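How I change old banknotes after they've been pulled from circulation

Every time I clear out a coat or a desk drawer I seem to find foreign cash that stopped being money while I wasn't looking. Last November it was an envelope from my aunt's place in Curncombe, with 46 notes in it from three different countries. I've been through this enough times now that I have a system, so let me walk you through it.

Start by sorting the notes by country, then by series. The series is the design, more or less, and the year is usually printed in small type near the signature. Two notes worth 100 can look almost the same and have totally different deadlines (I learned that one the annoying way!). 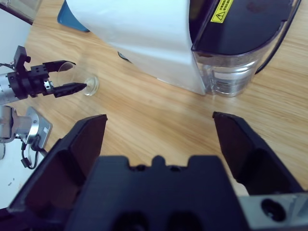
Next, go to the website of the central bank that issued them and look for a page called something like "withdrawn notes" or "exchange of old notes." You want two dates. One is when shops could stop taking the note, and the other is when the bank itself stops swapping it. Plenty of people see the first date and throw the note in a drawer forever – don't! There can be years between the two, and some central banks never set a final date at all.

Now check how they want it done. Some let you mail the notes in with a form and a copy of your ID, and some only deal with you at the counter. My friend Teodor Enache mailed his without the form and waited roughly 60 days to get the whole packet back, unpaid.

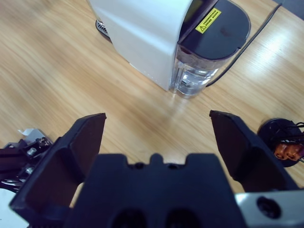
If you're mailing, write down every serial number and take photos of both sides before you seal anything. Use tracked mail, and read your carrier's rules on cash first, as a few won't carry it or won't insure it. Fill in the bank details slowly. I once swapped two digits and spent a whole afternoon on the phone.

For bigger amounts, over 2000 or so in whatever currency, expect to be asked where the money came from. A copy of a will or an old withdrawal slip was enough for me.

And if the deadline really has passed, try a collector before you give up. Crisp notes can sell for a bit over face value, while creased ones mostly don't.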